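Home > Washroom > Hand drying > Paper towels

Nurkero Folded Hand Towel, White
Order code 1792
Sold by the case. 2000 towels per case.

In stock at Clusville. Trade accounts see their own prices after signing in.

Product information

The Nurkero folded towel is our standard white hand towel for washrooms, staff kitchens, treatment rooms and workshops. It is interleaved, so taking one towel brings the edge of the next one down to the mouth of the dispenser. It fits the Bonda wall dispenser and most other dispensers made for interfolded towels of ordinary width. It does not fit roll dispensers or the narrow Luik cabinet, which takes the slim fold only (order code 783).

The paper is plain, with no print, no scent and no added lotion. It is embossed lightly across the whole sheet. The embossing helps the towel take up water and stops the sheets from sticking together in the sleeve. For most people one towel will dry both hands if they shake off the drips first. Where hands are washed many times a day, such as in nurseries and food rooms, allow two.

Customers moving over from the older Nurkero towel will notice that the sheet is a little softer and that the fold is the same. No change of dispenser is needed. The outer carton was changed in April and is now plain brown with a label on the short end, so it can be read when cases are stacked on a shelf.
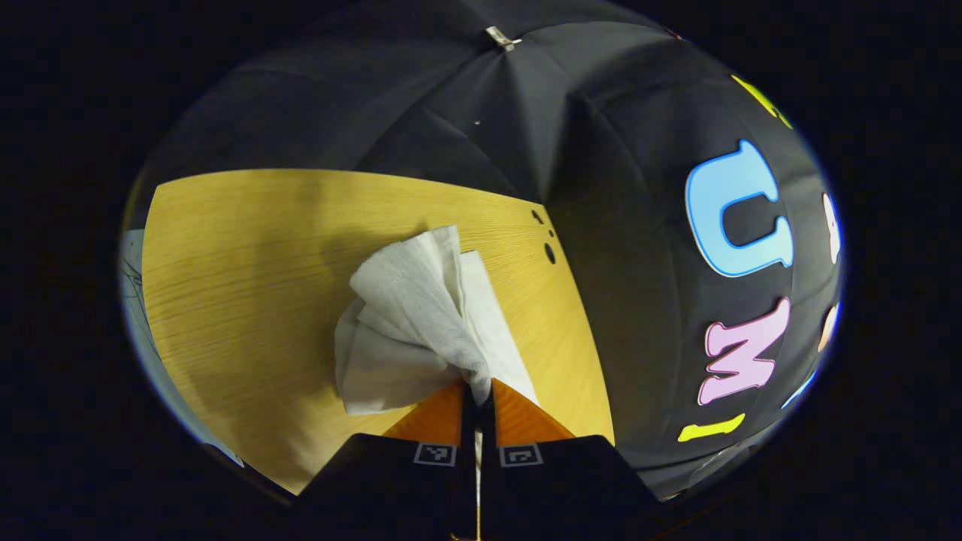 White paper towel, crumpled.

Wet strength

The towel is made to hold together when damp. It can be used to wipe down a sink, a worktop or a tap after drying the hands, and it will not leave much fluff behind on stainless steel. It is not a cleaning cloth and will tear if it is scrubbed hard against a rough surface. For oil, paint or grease, use the blue wiping rolls listed under Workshop.

Because of the wet strength the towels do not break up in water. They must not be put down the toilet. Place a bin close to the basin, ideally on the way to the door, and use a bin large enough for a full day. Crumpled towels take up far more room than flat ones and a small pedal bin fills quickly.

Filling the dispenser

Open the cabinet with the key supplied. Remove any loose towels left at the bottom. Take the paper band off each sleeve and place the towels in the cabinet with the folded edges facing the front. Put the new stack on top of the old one and tuck the last old sheet into the first new one. Close the door and pull one towel to check that the next one follows.

Do not fill past the line inside the cabinet. Overfilling is the usual cause of towels tearing as they are pulled, and of half sheets on the floor. If towels come out in clumps, take the stack out, fan it once and put it back.

Dispensers should be fixed to one side of the basin and clear of splashes. Wet hands dripping into the bottom of the cabinet will swell the lowest sheets and jam the slot.

Storage

Keep cases dry, off the floor and away from heating pipes. Paper stored in a damp cupboard will pick up a smell and may not feed well. Part cases should be kept closed. There is no use-by date.

Details

Order code: 1792
Colour: white
Fold: interfolded
Finish: embossed
Towels per case: 2000
Cases per pallet: 50
Packing: paper bands, cardboard carton
Dispenser: Bonda wall dispenser, white or grey
Not suitable for: Luik slim cabinet, roll dispensers

Delivery

Single cases go out by carrier. Full pallets go on our own vehicle where the address is on a regular Clusville round, and by pallet network elsewhere. Pallet deliveries are to the kerb or loading bay. Please tell us when ordering if there are steps, a height limit or a school gate that is locked during the day, as the driver cannot wait.

Mixed pallets can be made up with toilet tissue, centrefeed rolls and refuse sacks. Ring the order desk to arrange this, as the website will only take full pallets of one item.

Returns

Unopened cases can be returned if they are clean and in their original carton. Carriage is charged unless the mistake was ours. We cannot take back opened cases or loose sleeves. Cases that arrive wet or crushed should be written on the delivery note as damaged before signing.

Samples

One sleeve can be sent free of charge to business addresses. Please give the make of your dispenser with the request.

Often bought with this item

Bonda wall dispenser, white
Bonda spare key, pack of two
Nurkero liquid hand soap, unscented
Open-top washroom bin, grey
Bin liners, clear

Page updated 2024-06-12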